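Bautista Dadbridge Under-Shelf Can Rack Review

Price paid: $50
Tested for: 6 months
Where it went: a narrow pantry closet next to the kitchen

I bought the Bautista Dadbridge after giving up on stacking cans two and three high on a deep shelf. My pantry closet is narrow and deep, and anything that went to the back stayed there. I had tomatoes at the back that were more than a year past the date on the lid. A rack that feeds cans forward on a slope seemed like the right fix, and the Dadbridge was the one that matched my shelf depth.

What comes in the box

The rack ships flat. You get two steel side frames, three wire tiers, a bag of plastic dividers, eight bolts, and a hex key. The instructions are a single folded sheet with drawings and no words. The drawings are clear except for the step where the tiers go in. It shows the stop lip pointing up, but the arrow sits over the wrong end, and I put the bottom tier in backward the first time.

The finish is a gray powder coat. Mine had one bare spot on the inside of the left frame, which doesn't show once it's loaded. One bolt hole was clogged with coating and I had to run the bolt in and out a few times before it would seat.

Assembly

It took me a little under an hour with the backward tier, and it should take half that. Leave all eight bolts loose until the third tier is in. If you tighten the bottom ones first, the frames lean in and the top tier won't reach.

The hex key is short and hard on the fingers. Use your own if you have one.

Size and fit

Assembled, the rack is 635 mm deep, and the manual gives only metric sizes. That's 25 inches. Measure your shelf from the back wall to the inside of the door, and leave a little extra so the front cans don't touch the door. My shelf is 26 inches deep and the fit is close.

The feet are plain rubber caps. They hold well on painted wood. On wire shelving they drop between the wires, so you would need a board underneath.

How it works day to day

You load each lane from the top rear and take cans from the front. On the Dadbridge the lanes don't turn back on themselves the way they do on some racks, so the rear has to be reachable. In a closet with a fixed back wall, that means lifting the cans over the ones already in the lane. There's enough room to do this on the top tier. On the middle and bottom tiers my knuckles hit the wire above. I've ended up using the top tier for what we go through fastest, mostly beans and tomatoes, and the lower two for things I restock once a month.

Standard soup cans roll well. Tuna cans are too short to stay on edge and tend to flop over in the lane, so I keep those in a bin. Large 28-ounce cans fit if you take out one divider and make a wide lane, but they land hard against the front lip. After six months the lip on my bottom tier has a slight bow in the middle. It still holds.

The dividers clip onto the wire and can be moved without tools. They're the weakest part of the kit. Two of mine cracked at the clip in the first winter, both while I was sliding them sideways. Pull them straight up and reset them and they last longer. Bautista sells replacements in packs of 6, and the part number is 828. Mine came quickly and matched the originals.

Mixed sizes

Anyone whose pantry is mostly one size of can will get along fine with this rack. Mine isn't. Fruit is the main problem in our house, with several can sizes and only a few of each on hand. Giving every kind its own lane wastes a lot of space, and putting two kinds in one lane means you take whatever is in front.

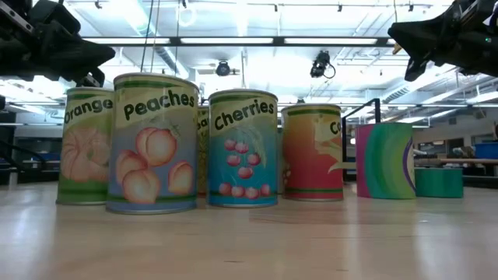 Canned fruit, including orange and peaches. The peaches are in the biggest can.

I moved the fruit to a plain stepped shelf on the other side of the closet, where all the labels face out. That freed up enough lanes for the vegetables and broth, and the rack has worked better since.

Compared with the Uvov

Before this I had the Uvov two-tier rack, which costs less and holds fewer cans. Its dividers are fixed, so there's nothing to crack, but the lanes only suit one width. The Uvov also has a steeper slope, and cans came down fast enough to dent. The Dadbridge slope is gentler. Now and then a can with a torn label gets stuck halfway and needs a push.

There is a larger version of the Dadbridge called the Gomel, with a fourth tier. I haven't used it. It's the same depth and looks to have the same dividers.

Cleaning

Wipe it with a damp cloth. Dust collects where the wires cross, and a dry paintbrush gets it out. When a can of pineapple leaked on the middle tier, I had to unload everything and unbolt that tier to wash it in the sink. The coating didn't stain or bubble.

Good
Solid frame, no wobble when full
Gentle slope, few dents
Lanes can be changed without tools
Replacement dividers are easy to get

Not so good
Dividers crack at the clip
Lower tiers are tight to load against a back wall
One confusing step in the instructions
Not suited to tuna cans

I'd buy it again for a deep shelf and a pantry full of standard cans. On a shelf less than 25 inches deep it won't fit, and the Uvov is the one to look at, dents and all.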